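Finally sitting down to write the gear thread I've been promising since January. It's long, it's about blue plastic gears, mute me now if you need to.

So a while back Kamol Somboon asked if I could build a bigger, slower gear train for the demo wall at Menthorpe. Hand cranked, easy to see from across a room, teeth that kids can watch going past each other. Sure, I said! How hard can a gear be!

Reader, I own a whole shelf of gears that don't mesh. Want some?

First lesson was tooth size. I love a chunky tooth -- it looks like a gear in a cartoon. But chunky teeth on my setup clunked. You could feel every single one through the crank. Going finer made it so much nicer to turn, and it makes this lovely little purr.

Second lesson: fine teeth are fussy about spacing. Put the shafts a hair too far apart and they skip. A hair too close and the whole thing binds up and squeaks at you. I was moving one shaft back and forth for an entire evening with a podcast on and I regret nothing.

(Usa Prasertsri told me to put a strip of paper between the teeth, push the gears together, tighten everything down, then pull the paper out. Works great. I felt a bit silly for not knowing it.)

Color! People keep asking. It's blue because I had a lot of blue. I was going to do one blue and one orange so you could tell them apart, then I put two blues side by side on the green and loved it. Orange is canceled.

OK pics, you've been patient:

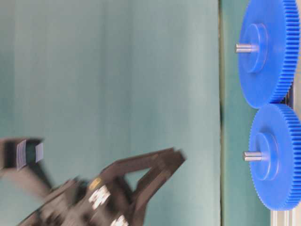
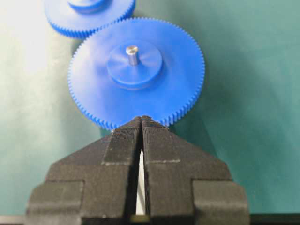
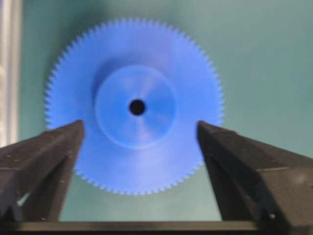
Blue gears, fine teeth, raised hubs. The first one has the pair meshing, with their silver shafts.

About those hubs. My early ones were completely flat and they wobbled like a dinner plate. The taller boss in the middle gives the shaft more to hold on to, and the wobble pretty much went away. If you take one thing from this thread, make your hubs taller.

The hole took me the most tries, no contest. Too tight and you're hammering a shaft into plastic (don't), too loose and the gear slides off and rolls under the bench. I now print a little test ring before every batch and try it on the shaft first. It takes a few minutes and it has saved me so much blue.

Oh and the aluminum extrusion -- 100% worth it. I started with a scrap wood frame and every time the weather changed so did my spacing. With the grooves you loosen, slide, tighten, done.

Pranab Majumder wants to know how many turns they'll survive. No idea! I did roughly 2,000 on an older pair by hand, in installments, watching TV, and the teeth still looked fine to me. My wrist looked worse.

Still on the list: a nicer crank handle, some kind of cover so small fingers stay out of the teeth, and a dab of dry lube to see if I can lose the last bit of squeak.

If you've put printed gears somewhere the public gets to crank them all day, tell me what broke first. I'm guessing the handle but I'd love to hear it.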